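Plastic storage basket

A plastic storage basket is an open-top container, usually rectangular, molded from a single piece of plastic and used to hold small goods in homes, schools, shops and offices. Most have walls pierced with slots or a grid of holes. The type is distinguished from the storage bin, which has solid walls and often a lid, and from the crate, which is larger, thicker and built to carry heavy loads. In American stores the smaller sizes are also sold as organizer baskets, shelf baskets or classroom baskets.

Form

The common shelf basket has a flat floor, four walls that lean slightly outward and a rolled or thickened rim. The lean of the walls is called the draft. It lets the basket come off the mold cleanly and also allows empty baskets to sit one inside another. A basket with very little draft holds more for its footprint but nests poorly and may jam when several are pushed together.

The floor may be solid or perforated. Solid floors are preferred for pencils, clips, screws and other items that would fall through or catch. Perforated floors are found mainly on baskets meant for the sink, the shower or the refrigerator, where water has to drain.

The rim carries much of the strength of the basket. Because the walls are thin and broken up by openings, a basket without a stiff rim bows outward when filled. Some makers add cut-out handles below the rim on the short sides. Others leave the rim plain and expect the user to lift the basket by its edge.

Perforation

Openings in the walls serve several purposes. They reduce the amount of plastic needed, let air reach the contents and make it possible to see from the side whether a basket is full. Three patterns are widely used: narrow slots set in rows, a square grid, and a woven pattern that imitates wicker. Slots and grids are easier to wash than the woven pattern, which traps dust in its crossings.

Slots are normally cut short. A long slot weakens the wall, and the strips between long slots tend to snap near the corners after a few years of use.

Color

Baskets are sold in single colors and in mixed sets. Red, blue, green and yellow are common in sets for children's rooms and classrooms, while black, white and gray are more often sold for offices and pantries. Color is frequently used as a label. A household may keep one color for each family member, or one color for each type of item, and a row of baskets on a shelf can then be sorted without reading tags.

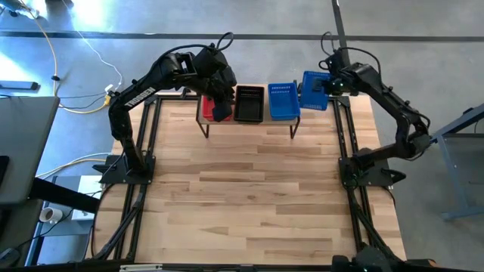
The method works best with a small number of colors. Blair Morrison, in the home storage handbook Tedden, recommends no more than four on one shelf and advises repeating a color when two baskets hold the same kind of thing. Morrison also notes that dark baskets hide scuffs but make small dark items hard to find, and suggests lining them with white paper.

Use on shelves

Shelf baskets are used in place of drawers. They are placed side by side with the short end facing out on deep shelves, or with the long side facing out on shallow ones. A finger's width between baskets is usually left so that one can be lifted without dragging its neighbor.

On low risers and tabletop shelves, the basket should not be deeper than the board it stands on. An overhanging basket tips forward when its contents slide to the front. Heavier baskets are placed near the legs of the shelf, where a thin board sags least.

A store survey published by the trade newsletter Plernbridge in June covered 2,349 shelf baskets in 43 stores. Rectangular baskets made up the largest group, followed by square and then round. The survey did not include baskets with lids.

Nesting and stacking

Nesting and stacking are different properties, although the words are often mixed up on packaging. Nested baskets sit one inside another and must be empty or nearly so. Stacked baskets rest rim to floor and can be full, but they need feet, a ledge or swing-over bars to keep the upper one from dropping into the lower one. Most inexpensive shelf baskets only nest.

Nested baskets of the same model leave a narrow band of each rim showing. Baskets from different makers seldom nest well even when the listed sizes match, as the draft and corner curves differ. Baskets that have stuck together can be separated by running warm water over the outer one or by flexing its long walls outward.
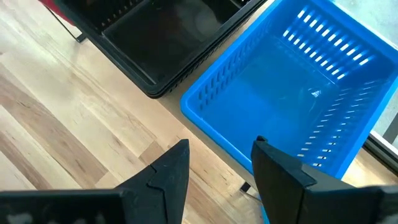

A blue basket with slotted walls. Two black baskets, one nested in the other, are at upper left.

Materials and care

Polypropylene is the usual material. It is light, bends without cracking at room temperature and resists most household cleaners. Polystyrene baskets are stiffer and glossier but break more easily when dropped. Polyethylene is used for softer baskets with flexible walls.

Baskets are washed by hand with dish soap. A soft brush is used for the slots. Long exposure to sunlight fades the color and makes the plastic brittle, with the rim usually failing first.

See also

Crate
Drawer organizer
Milk crate
Shelf riser
Wire basket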